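Search this site Go

About Mundard Pantry School

Mundard started in a church kitchen with one long table and a borrowed stove, and I still can't quite believe we have our own front door now! I'm Periklis Konstantinidis, and I teach most of the evening classes (the bread ones especially, so blame me for the flour on the stairs). 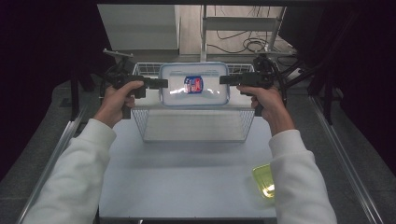

We teach everyday home cooking to grown-ups who never got around to learning it, from soup and beans to what on earth to do with half a cabbage. Classes are kept to 12 people, and everybody eats together afterward.
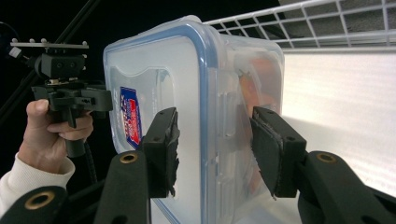 What we teach

Our main course, Pundeto, runs over two weekends and covers planning, shopping and cooking a week of dinners. We open a fresh round every June, and it does fill up, so please write early.

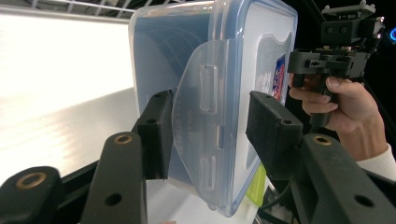
Leftovers get an evening all to themselves, and it may be my favorite of the lot. We talk about cooling rice, freezing stock and writing dates on things, and people bring in their own odds and ends to share. Clear plastic containers are what I'd choose for most of it, as you can check on your lentils without lifting the lid. Bring a couple from home if you'd like to take supper back with you.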